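Opening weekend on the Linov

I have been counting sleeps until trout season since December, and it finally came around! We hitched up the little trailer, filled the cooler with far too many sandwiches and drove out past Kanside to the Linov, the river where I caught my very first fish as a kid. I hadn't been back in 6 years.

The road in is as rough as ever. My trip meter said 1,214 when we left the highway (I never reset the thing, so don't ask me what it means) and the last stretch of gravel took us longer than the whole drive from Kanside. Hubby drove, I held the coffees, and the dog stood on my lap with his head out the window the entire way.

We got the same campsite my parents always used to book, the one on the bend with the big flat rock. I can't tell you how happy that made me. The firepit has been moved and there's a new outhouse, but the rock is right where I left it, and by four in the afternoon I was standing on it with my line in the water.

Did I catch anything? Nope! Not that first day, anyway. I got snagged twice and lost my favourite spinner, a green one I'd been saving all winter. I did see fish rising under the far bank though, and that was enough to get me out of my sleeping bag at five the next morning.

It was so cold there was frost on the picnic table. I had on two pairs of socks and Hubby's toque, and I still couldn't feel my fingers when I tied on the fly. Then on maybe my tenth cast the line went tight and off he went downstream! I scrambled along the gravel after him, hollering for somebody to bring the net, and of course everyone was asleep. I landed him by myself in the shallows. A rainbow, 700 grams on our little scale, fat and silvery with the prettiest pink stripe. I may have done a dance.

We had him for breakfast with butter and a bit of lemon, and I would put that meal up against any restaurant in the country.

After that we hiked up to the lookout on Lewis Ridge. The sign at the top says 1,389 metres and my knees believed every one of them. There was still snow in the shady bits, and we found fresh moose tracks right across the trail. The dog was very interested. We could see all the way down the valley to the Troltier side, where I want to try for a moose myself one of these falls if I ever get drawn.

Coming home is the part I like least. There was half the riverbank in the trailer, pine needles in every cushion and a smell in the cooler I will be working on for a while yet. 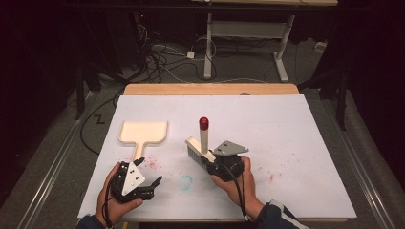 Dustpan and brush, ready to go.

I've already got my rods cleaned and hung back up and I've ordered two more of those green spinners. If anyone has fished the upper Linov, above the second bridge, leave me a comment and tell me what they're taking up there. We're hoping to get back before the bugs get bad!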